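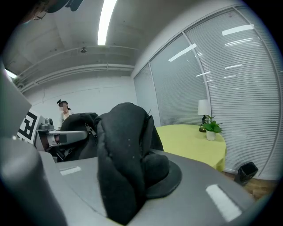 Household robots are not ready for the spare room, says Codwood

23 September line: for immediate use
September 23, 2023 | By Zahira Tjoa, Codwood press desk

Print this page | E-mail this to a friend

Codwood, the home trials office, has today published its review of claims that machines can take over household chores. Its finding is that they can do a few of them, slowly, with somebody standing by.

The review covers 267 attempts at everyday jobs such as packing a bag, putting a hat away and clearing a table. Two systems, Stuser and Wunent, were tried in August. Both makers speak of a helper in every home within 5 years. Codwood found little to support that.

"Soft things are still the trouble," said Sirkka Miettinen, who led the work. "A mug keeps its shape. A hat folds up on you, and so does the bag you want to put it in. I have read the brochures and I would still pack my own case."

Much of what passes for robot skill begins with people. They work hand-held grippers, one in each hand, so that a machine may later copy the movements - a great deal of human effort to save a little human effort.

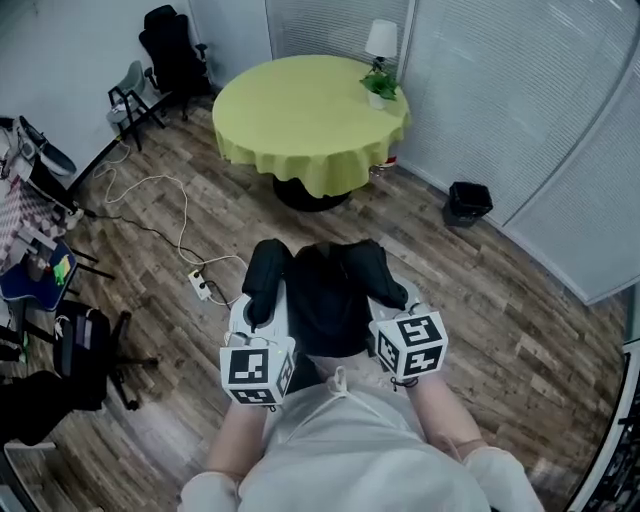

Codwood does not call that effort wasted, but it would like the hours put in by people to be printed next to the results. At present a buyer sees a short film of a tidy room and is left to guess at the rest.

The review asks makers to publish their failures, and to test in rooms with cables on the floor and chairs in the way. Woldemariam, which runs a chain of 200 serviced flats, has agreed to read the findings before placing any order.

The full review is free on request from the Codwood press desk. Please quote reference 2245.

Print this page | E-mail this to a friend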